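Thread on chargers, cables and the advice people give about both. I have been sold "one cable for everything" for years now and I still own a tangle. Long one, mute me if you need to.

1/ It started with a Thakur newsletter promising a tidy cable drawer in 20 minutes. Twenty minutes! I'd like to see the drawer they started from. I suspect it had three cables in it, all white, all already coiled.

2/ The advice never changes. Match every cable to its brick. Label both ends. Wrap in a figure eight. Fine in theory. In practice the first step assumes you can tell which cable goes to which brick without following it hand over hand through the pile.

3/ Exhibit A. Light blue bricks, one green cable, one turquoise cable, and the two cables looped right through each other. Now label both ends. Go on.
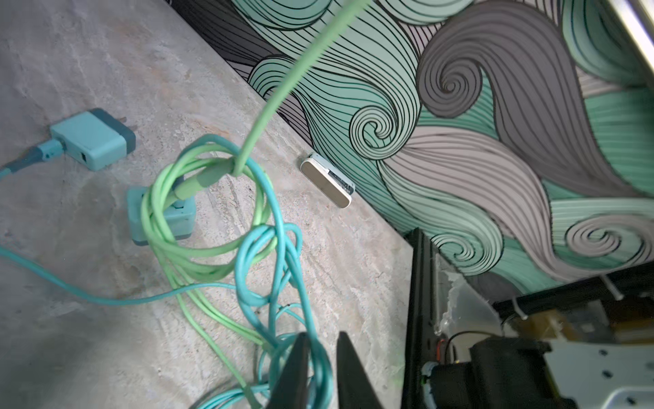
Two colors, one knot. Great wall, though.

4/ People say color coding fixes this. I bought into that too. Then you end up with mint, teal, turquoise and "sea glass" and under a lamp at 8 in the evening they are all the same color. If you're going to color code, pick red and yellow. Pick something a tired person can see.

5/ Saoirse Ó Néill replied to my last thread saying the real answer is the multi-head cable, one lead with every plug you need on the end. She swears by the Flultuma one. I have not tried the Flultuma one. I have tried three others and in each case I used one head and the rest hung there catching on things.

6/ Also, a multi-head cable is several short cables stapled to a long one, from a tangling point of view. The fan end goes through a loop easily enough. Try getting it back out.

7/ And it still needs a brick, and the brick still needs somewhere to go. So you get the strip, and the strip gets a USB block, and the block gets a neighbor.

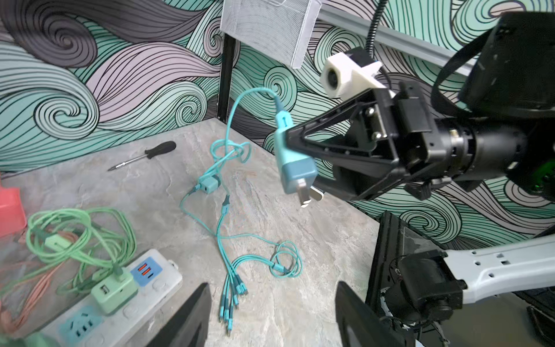 Multi-head cable at the front, knot further up, power strip on the left.

8/ Note the long braided lead. Braiding is supposed to stop knots, according to every box I've ever read. I'd put the braided ones and the plain ones about level. What braiding does do is make a cable nicer to hold while you're picking the knot out of it.

9/ Abdelilah Kettani asked what I'd do instead, which is fair. Boring answer: own fewer. Shorter leads where the outlet is close. One long one for travel, kept in the bag and not in the drawer.

10/ Unplug at both ends before you start on a knot. I know, obvious. I have still watched grown adults try to pull a whole power brick through a loop the size of a quarter.

11/ Things I'm not convinced by: the Plodton cable box (it's a box, you close the lid on the mess), the Seteck clips that stick to the desk edge until October and then don't, and any video with 2,000 comments saying "life changing."

12/ Velcro ties I'll allow. Cheap, they come off without scissors, and you can move them to the next cable – which you will, because you'll lose half the pack.

13/ Someone is going to tell me wireless charging solves all of it. The wireless pad has a cable. I have two pads. Guess what their cables are doing.

14/ Replies are open if you have a method that has lasted longer than a month in a house with other people in it. Photos of the drawer now, please, not the day you did it.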